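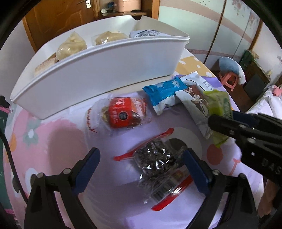

4.2 Changes in the packing task

The second work setting in our study was the sorting of small packaged foods at Zolla, a contract packer that supplies mixed snack assortments to shops and offices. Before the change, packers took packets by hand from a table and placed them in open bins. Under the new arrangement, which was introduced in March, part of each shift is spent doing the same work with a pair of hand-held grippers, so that the recorded motions can be used to train the packing arms supplied by Vondia. Some packers do this part of the work at home, at their own tables, and are paid at the same hourly rate.

We interviewed 22 packers and reviewed 471 written shift notes. Interviews were held in the workers' preferred language and translated by the second author. Shift notes were coded by two readers, who settled differences by discussion.

Figure 3. Sorting packaged snacks with hand-held grippers. Several packages are in the white bin; others lie on the tablecloth in front of it, and the fingers of one gripper are open around a clear package with dark contents.

The most frequent subject in the notes was the handling of soft packaging. Packers described clear film as the hardest material to work with, in particular where it is wrinkled or spreads out flat beyond the food inside. Packets that overlap, as the blue, white, brown and white, and yellow-green ones do in Figure 3, were described as a separate difficulty. A packer working by hand will usually slide the top packet aside with one finger while picking up the next. With the grippers this becomes two movements, and new users often tried to lift two packets together.

Participants did not agree on whether this made the job harder. Those with long service tended to say that they had been asked to slow down a skill they already had. One wrote that she now had to "think about where my fingers would be." Newer staff more often described the work as calm, and several preferred it to the line - chiefly for the chance to sit down.

A second theme was pay and credit. Hourly pay did not change, but the piece bonus was suspended during gripper work, and 84 of the shift notes raised this point. Recep Kılıçarslan, the shift lead at the site, told us that he had asked for the bonus to be replaced with a fixed supplement. The request was still open when our fieldwork ended on 2021-10-15.

Home-based work raised further questions. Packers valued being able to choose their hours, but supplies had to be collected and returned, and a table used for sorting could not be used for meals. Time spent laying out and clearing away was not paid at first. After complaints, Zolla added 20 minutes to each home session. The Değirmenci site, discussed in Section 4.3, took a different course and kept all gripper work on its own premises.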